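4. Drinking vessels and the length of the office break

4.1 Why look at cups at all?

Studies of the working day have plenty to say about chairs, screens and lighting, and very little about crockery. We think this is a missed chance. A hot drink is one of the few things at work that sets its own clock: it is too hot, then it is right, then it is cold, and people fit what they are doing around those stages. Anyone who has carried a half-finished cup into a meeting knows how strongly it shapes where they sit and when they leave. Our diaries from the Vastow and Poston offices are full of this sort of thing, and they were a delight to read.

Earlier work by Chi-keung Kuo on canteens treated the break as a social event with a start and an end. The diaries suggest something looser. Many of our writers did not describe a break at all. They described a drink, which began at the kettle or the machine, travelled with them, and was sometimes given up on at the desk. One Poston writer put it nicely: "I had my coffee from ten until lunch." Under the older coding this would have been a break of a few minutes, the time spent standing in the kitchen. Under ours it is a single long episode with work going on inside it.

4.2 The diaries

Each office received 500 diary sheets in October, giving 1000 in all, and nearly all of them came back with at least one entry. The sheets asked for the time the drink was made, what it was made in, where it was drunk, and what happened to whatever was left. There was a box at the bottom for anything else, and this box has given us our best material. People wrote about favourite mugs, missing mugs, mugs inherited from former colleagues, and a long-running quarrel at Vastow over whether a mug left in the sink on Monday is fair game.

We had expected the offices to differ because their kitchens do. Vastow has one large kitchen at the end of a corridor, while Poston has 2 small ones close to the desks. The difference did show up in the entries, though in a way we had not guessed. Writers at Vastow made fewer drinks but kept hold of them for longer, and they were far more likely to mention the vessel by name or colour. A long walk seems to make people fond of what they are carrying. At Poston, drinks were made often and left often, and the word "cup" did for everything.

4.3 Vessel and filling

Three kinds of vessel account for most entries: the ceramic mug, the paper cup and the lidded flask. The flask is a case of its own, as it keeps its heat and so does not press its owner to do anything. We leave it aside until Section 6. The ceramic mug and the paper cup make a better pair. Writers using paper cups tended to report finishing the drink or throwing it away, and to give a clear time for either. Writers using mugs were vaguer. They sipped, forgot, remembered, went back, and often could not say when the drink had ended — several simply drew a wavy line down the margin of the sheet.

How full the mug is also matters more than we first thought. A mug filled to the brim has to be walked slowly and tends to be drunk from at once, standing up, to bring the level down. Writers who left a gap at the top went straight to their desks. We have taken to calling this gap the walking margin, and we now ask about it in every interview. It is a small thing but people hold firm views on it, and at Vastow those views are passed on to new starters along with the door code.

The plain white tabletop was the commonest resting place named in the diaries, followed by the desk edge and the windowsill. Writers with a bare surface next to them put the mug down within reach and mentioned it again sooner. Those with crowded desks put it behind something, and it is in these entries that cold drinks are most often recorded.

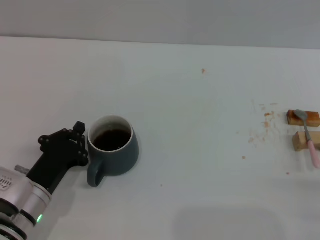
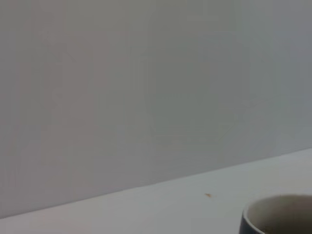
Figure 2. Coffee in a ceramic mug, with a gap left below the rim (first picture); white tabletop against a grey wall (second picture).

4.4 Limits of the diary method

Diaries catch what people notice, and a drink that goes smoothly is easy to leave out. We suspect that our sheets lean towards spills, lost mugs and cold coffee for this reason. The follow-up interviews at Siu, where there is no kitchen and everyone brings a drink from outside, were meant to balance this, and they are taken up in the next section together with the Collora sheets.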